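Bedmaking was the last thing I expected Jodex to hand over to a machine, but since March our housekeeping crew has been teaching one, hand-held gripper and all, and I've had my turn too!
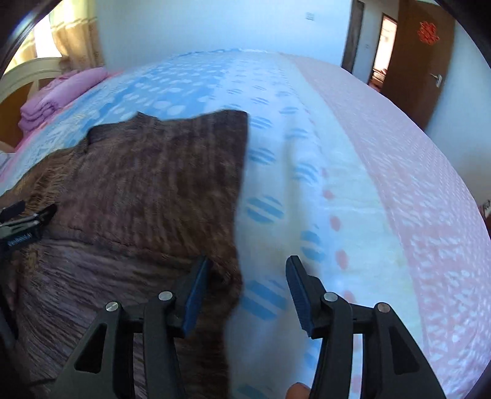 My shift used to be 35 rooms' worth of lifting — my shoulders kept score. Now I spend part of it recording demos for the Drunlow arm, which wants 1,000 of them. A fuzzy brown blanket lying half bunched up over a patterned sheet is a decent test, and slower going than you'd think.

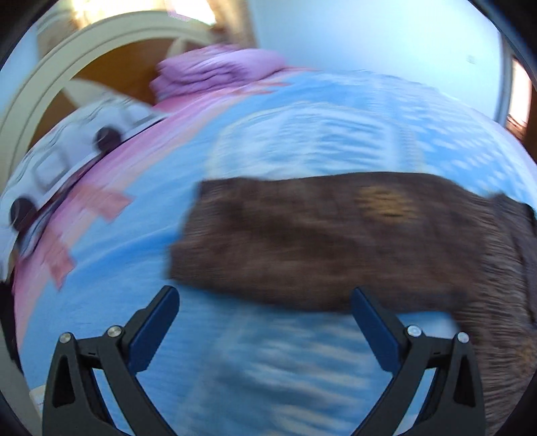
Pay came up at our last meeting, and demo time counts as regular hours. I asked about clutter as well — a printed sheet of paper left on the pink part of a bedspread, say — and for now, tidying stays with us.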